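Urex Adds Open-Lid Earbud Cases to Its Packing Guide

August 30, 2026 — Urex has extended its packing guide for wireless earbuds to cover cases in two finishes, lilac and peach-and-white. The guide sets out how the case and both buds are placed before loading.

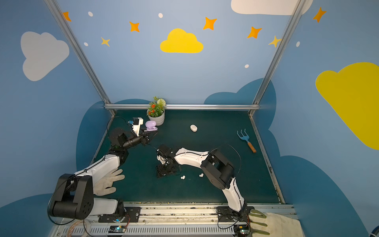 Lilac-purple case, lid open, with two white earbuds on the table.

Each bud is seated in its own recess and the lid is closed last. Buds are laid close together on a flat surface — clear of the case — until loading begins.
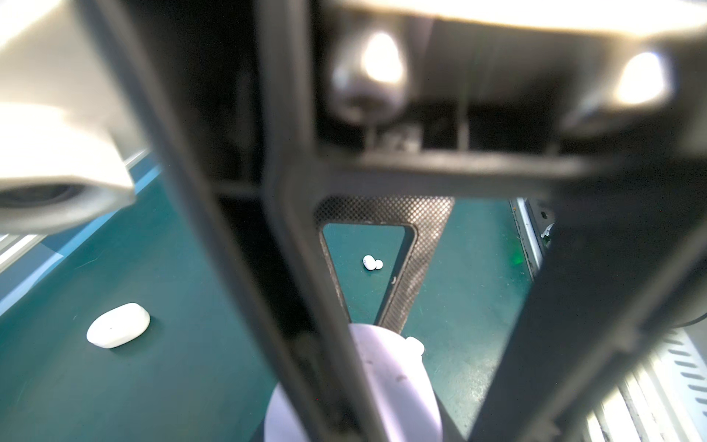 The revised text runs to 34 pages and replaces the May edition. "Most returns we log are a bud in the wrong recess," said Panagiotis Perić, packing lead at Urex. 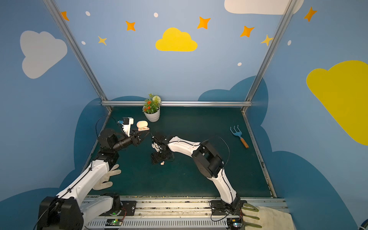 Peach-and-white case with the lid upright and pale earbuds inside.

Copies are available from Urex and its distributor, Belter.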